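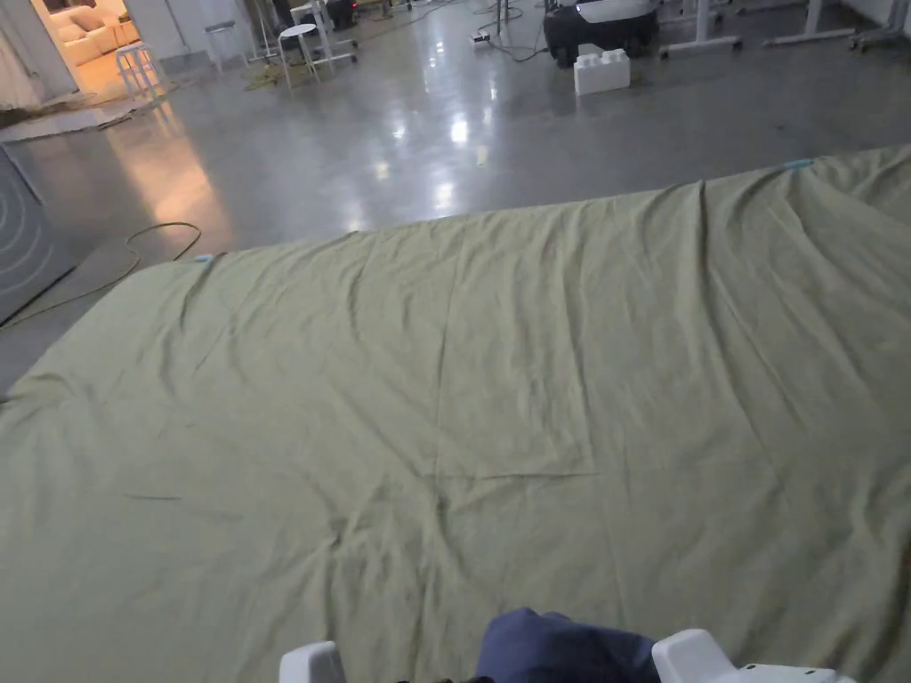 Svenja Frei thinks the hum is the capacitor and that we should quit opening up the grind chamber. Her note came in at 2 pm, after I'd already pulled the Prorano off the test sink again.

Notebook > Bench tests > Disposals

July, Nedville shop

Prorano, 3/4 hp, back from a rental kitchen. Hums, trips the reset, no turn. Freed the plate with the hex key, then it ran for 20 seconds and stalled. Second try the same. Put a meter on the start capacitor and it read well under its label, so Svenja may have it. Spare ordered from McPhee.

Wellano for comparison, same sink, same drain line. 36 runs so far this month with carrot ends and chicken bones, no trips. One slow start on run 2 — cold water wasn't open all the way, my fault. The splash guard is stiffer than the Prorano's and spoons hang up in it.

Noise: still need to redo both with the cabinet door shut. Old readings were taken with it open and I don't trust them.

To do: new gasket for the Wellano flange, weeps a little at the back. Fit capacitor when it comes, then run the Prorano on the bones before anyone calls it fixed.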